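棚のいちばん下の段

カンチャン・カンドパルがフルトモント社を辞めるとき、送別の品として渡されたのは花束と、サーバーだった。花束は三日で枯れた。サーバーは枯れないので、いまも居間にある。

「家に置くの?」とヴェロニカ・イムホフは言った。部屋を共同で借りて四年になるが、彼女がこの声を出したのは、カンチャンが風呂場で味噌を仕込もうとしたとき以来だった。

「静かだよ」
「飛行機も乗ってしまえば静かだって言う人がいるけど」

置き場所はソファの横に決まった。決まったというより、ほかの場所はすべてヴェロニカの植木鉢が先に押さえていた。家賃に300を上乗せする、というのが十一月の停戦条件である。電気代は別だ。

ラックの組み立てには、シャーンドル・コチシュが来た。ネジが足りないと言っては休み、ネジが余ったと言っては休む男で、夕方の五時にはもうコーヒーを10杯ほど飲んでいた。

「青い線は?」
「封筒のなかじゃないか」
「封筒は?」
「テーブル」
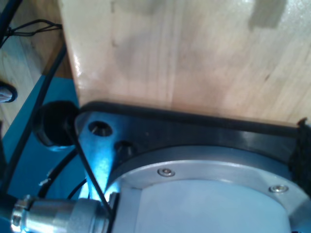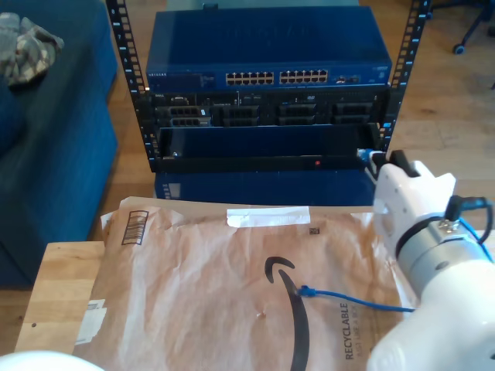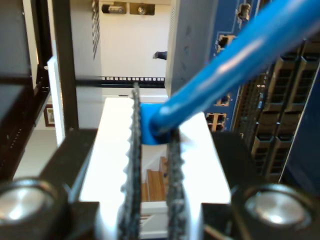 線がつながると、三人はしばらく黙っていた。何かが起きるのを待っていたのだが、サーバーというものは、何も起きないようにするために置くのである。

「で、何に使うの」とヴェロニカが訊いた。

カンチャンはこの質問を恐れていた。退職の日から13通りの答えを用意してあった。写真の保管、家計簿、自分だけの百科事典。どれも口に出すと急に小さくなった。

「レシピを入れる」と彼女は言った。
「何件あるの」
「豆の煮込みが一つ」

シャーンドルが咳払いをして、90度ほど体の向きを変え、窓の外に興味があるふりをした。

それでも翌朝、カンチャンは豆の煮込みを清書した。塩の量のところで迷い、「適量」と打ち、消し、また「適量」と打った。夜には母の漬物も入れた。母に電話で分量を訊くと、母は「適量」と言った。

一週間もすると、ヴェロニカがソファの端に座る場所を変えた。うるさいからだと思い、カンチャンは謝る文句まで考えたのだが、見ると足を機械のほうへ伸ばしている。

「ここ、暖かいのよ」

植木鉢が一つ、また一つとラックのそばへ寄ってきた。水やりだけは別の部屋でしてくれとカンチャンが頼むと、ヴェロニカは条件を出した。上乗せ分は半額でいいから、冬のあいだは絶対に電源を切らないこと。

カンチャンは契約書を書き、サーバーに保存した。これで二件と一通になった。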